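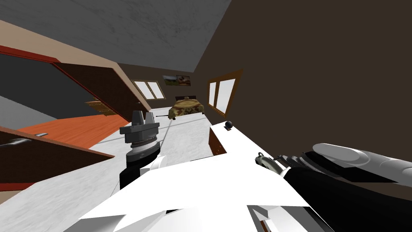
Anathi Van Wyk asked after the last lecture why a bedroom needs fresh air at night at all, if the window was open for the whole afternoon. I promised to answer in the notes, so we start with her question.

Unit 6. Air in the sleeping room

A person who sleeps continues to breathe out carbon dioxide and water vapor. When the door and the window are closed, both collect in the room until the morning. The air from the afternoon helps only for the first part of the night. After this, the size of the room and the small gaps in the building decide how quickly the air becomes stale.

Terms to know
Air change rate: how many times per hour the volume of the room is replaced by outside air.
Cross ventilation: air enters on one side of the home and leaves on the other.
Trickle vent: a narrow opening, usually in the window frame, which can stay open all night.

Worked calculation
A room has a volume of 40 cubic meters and an air change rate of 0.5 per hour. The air flow is 40 x 0.5 = 20 cubic meters per hour. Please write the units in every line. Many of you lost points for this in the Pirulberg exercise.

Relative humidity depends also on temperature. If the same air touches a cold wall, its relative humidity becomes higher there, and mold can grow behind a wardrobe even when the middle of the room feels dry.

For next time: read the chapter on moisture in the Toprak reader and repeat the calculation with the door open to the hall. Alfie Treloar has the spare copies, room 615.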